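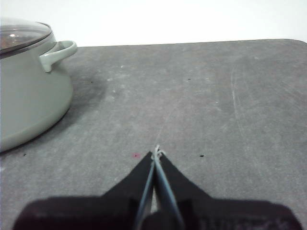
The Kyriakidis building wants its tenants to cook less, or at least to cook on something smaller. Starting in September, people who rent one of the studio units on Cistadach Street will be asked to sign a "small appliance pledge," promising to use an electric pot in place of the two-burner stove that came with the apartment. In return they get $19 off the rent each month.

The landlord, Cavico, says the plan will cut power use and make the building safer. It has not said by how much. A two-page flyer slipped under doors on Tuesday claims that a stove left on is "a leading worry" among tenants, but gives no source for that, and the company did not answer when asked whether it had ever surveyed anyone.

The flyer does have one hard number in it. Cavico says the average studio could save 1,070 kilowatt-hours a year by switching. That would be a lot of soup. The figure comes from Triteo, a consulting firm the landlord hired, and the flyer doesn't explain how many meals it assumes, what kind of stove it was compared with, or whether anyone measured a real kitchen to get it.

"I'd like to see the math," said Sirkka Honkanen, who has rented on the third floor since the building opened. "I make coffee and I fry an egg. I don't believe my stove uses that much in a year even if I tried."

She may have a point. Boiling a quart of water takes close to the same amount of heat no matter what is under it. A covered electric pot wastes less of that heat than an open pan on an old coil burner, so there is something to gain, but the gain depends on what you cook and how often. Somebody who eats out most nights won't save much, because there isn't much to save.
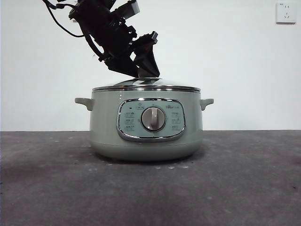
A sage-green electric pot with side handles and controls on the front.

Then there is the question of what happens to the stoves. The pledge says they will be "retired in place," and a line near the bottom of the second page gives Cavico the right to shut off the circuit. Tenants who change their minds would have to ask for it back in writing and wait for an electrician. The flyer doesn't say how long that takes or who pays for the visit.

Ketsara Meesuk, who lives down the hall from Honkanen, said she would probably sign anyway. She already uses an electric pot for noodles and rice most nights and hasn't turned on her oven since winter. "Nineteen dollars is nineteen dollars," she said. But she wants the company to put the discount in the lease itself. As written, the pledge lets Cavico end the payment with 30 days' notice, while the tenant's side of the deal runs for the full term. 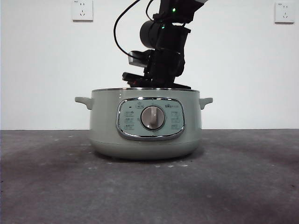
The safety claim is just as thin. An electric pot has no open flame and no bare coil, and many models shut themselves off when they run dry. Those are good features. They don't help much if three of them are plugged into one power strip behind a couch, and the studios have only 2 outlets on the kitchen wall, one of which is taken up by the refrigerator. Cavico's flyer says nothing about extension cords. It does say tenants must buy their own pots.

The company says more details will come before the pledge takes effect. A meeting is planned in the lobby at 7 p.m., on a date still to be set.

Last updated: Tuesday, 4:40 p.m.

3 comments

deb_on_four
My oven is where I keep my baking sheets so I guess I've been ahead of the program for years. Still not signing until it's in the lease.

Marlowe T.
I have one of these pots and like it fine. It will not make toast, pizza or a decent grilled cheese. People should think about that before they give up a burner for less than a dollar a day.

rentwatcher
Did anyone ask if the rent is going up in September too? Funny how a discount shows up right before renewals.

Contact the newsroom | Copyright, all rights reserved | Back to top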